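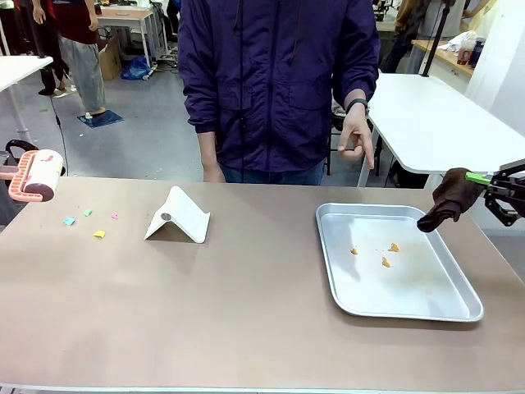 Lint roller, paper scraps and an aluminum tray with crumbs on a tabletop.

Dry surface cleaning

Dry surface cleaning is the removal of loose matter from a flat surface without water, solvent or detergent. It covers the pickup of paper scraps, crumbs, hair, lint and dust from tables, counters and trays. The two tools most often used in the home are the adhesive lint roller and the microfiber towel.

Adhesive rollers

A lint roller consists of a handle, a spindle and a replaceable roll of paper coated on its outer face with pressure-sensitive adhesive. The roll turns freely as the handle is drawn across the surface. Matter sticks to the outermost sheet, and a full sheet is torn off at the perforation. The Skovlow pattern, sold mainly for clothing, has 40 sheets to a roll. The Drundero pattern has 62 and a lower-tack adhesive intended for hard surfaces.

Rollers work best on light, flat debris such as small pieces of paper. Crumbs are picked up less evenly, as their contact area is small for their weight. High-tack sheets may grip a smooth tabletop and tear. Objects standing on the surface, such as phone stands, are lifted away or rolled around.

Microfiber towels

Microfiber towels are made of split polyester and polyamide fibers. Looped (terry) weaves hold more debris than flat weaves and are preferred for dry work. Dark colors are common in kitchen use. The towel is folded into a pad, and a fresh face is turned out when the first is loaded.
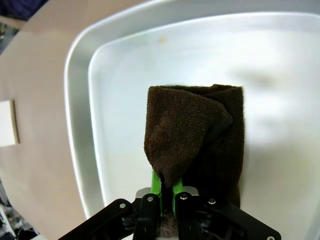
Can a microfiber towel be used dry on a tray?
Dry use is suitable for loose crumbs, but grease and dried residue need a damp towel and a mild detergent.

Trays

Shallow trays with raised rims trap crumbs at the corners. The usual method is to wipe from the rim toward the center, gather the crumbs in one place and lift them out in a fold of the towel. Smudges on bare aluminum are not removed by dry wiping. Abrasive pads leave scratches.
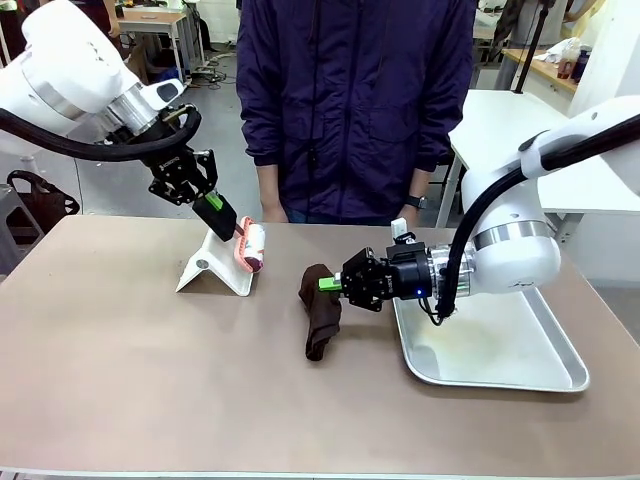

Lint roller beside a white stand, with a dark brown cloth at center.

Order of work

Household manuals differ on sequence. The Başaran method clears the table first and the tray second. The Busotari method reverses this, so that crumbs spilled over the rim are collected in the final pass.

Care and storage

Rollers are stored under a cover, away from heat. Microfiber towels are washed separately from cotton at 40 °C, without fabric softener, and air dried.

Last edited Jan 9, 2022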